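Teaching the Pick Task by Hand
Print this page | E-mail to a friend

Before you record, open and close the gripper three times so the software finds its zero.
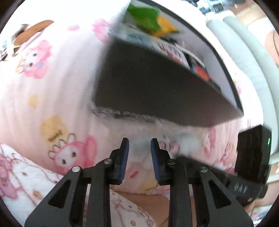
Move slowly to the item and stop for one moment before closing the jaws. Lift straight up. One demonstration should take nearly 30 seconds. Make 39 of them, and change the start position each time.

Comments (2)
Madhu Nigam: Do I delete the failed ones?
Seema Ahuja: Yes, but keep a list of their numbers.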